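The Good Fork
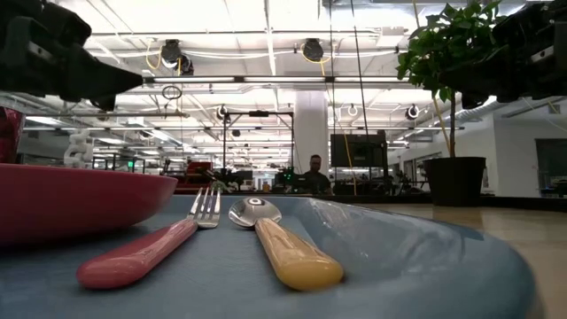 Duluth, November

Roxana Henao had been a guest in the house for 3 days before she understood that the fork was taken.

She had laid it out herself, on the big blue plate, with the spoon beside it. The fork had a fat pink-red handle, like something you'd give a child who was being bribed. The spoon's was mustard. She thought they looked cheerful together, and cheerful was in short supply in the El Khatib kitchen, where the radiator knocked all day and the window faced a wall.

"You've put out the fork," said Mrs. El Khatib, coming in with the bread.

"I've put out a fork," said Roxana.

Mrs. El Khatib set down the bread. She looked at the plate the way people look at a parked car with its lights on.

"That one is Zikow's."

Zikow was the lodger. He had the room over the porch and had been in it for 7 years, and as far as Roxana could tell he came down at six in the evening, ate, said something about the harbor and went up again. He was a large, soft man who repaired accordions. It hadn't occurred to her that he owned anything in the kitchen, least of all something pink.

"He can have it, then," she said. "I'll use the spoon."

"The spoon is my husband's."

"Your husband's in Tucson."

"He's coming back," said Mrs. El Khatib, in the voice of a woman who had been to the airport and found it closed.

They both considered the spoon. Next to the plate was the magenta bowl, shoved in so close that its rim hung over the blue, and Roxana put one finger on it.

"And this?"

"Oh, anybody can use that," said Mrs. El Khatib. "That's just a bowl."

So Roxana, who was fifty-eight years old and had once run the billing department of a hospital, prepared to eat lentils out of a bowl with a piece of bread. She was quite good at it. She had got down to the last third when the stairs creaked and Zikow came in, smelling of glue, and lowered himself into his chair.

He saw the fork. He saw the bread in her hand, and the lentils on her cuff.

"You don't have a fork," he said.

"I'm told they're spoken for."

He thought this over. He had a slow, thorough face, and you could watch a thing go all the way through it and come out the far side.

"I don't like that fork," he said.

Mrs. El Khatib stopped with the ladle in the air.

"It's too thick," said Zikow. "It's like eating with a carrot. My first night here you gave it to me, and I didn't want to be rude, and then the next night there it was again." He turned to Roxana. "I like the plain ones. In the drawer. I see them in there when I get the matches."

"Seven years," said Mrs. El Khatib.

"The food's been very good," said Zikow.

The radiator knocked. Mrs. El Khatib put down the ladle, went to the drawer and came back with a plain fork, which she laid in front of him a little harder than she needed to. Then she picked up the pink-red one and held it out to Roxana, handle first.

Roxana took it. It really was like a carrot. She ate four lentils with it and felt them both watching her.

"Lovely," she said — and heard, too late, the drawer slide shut.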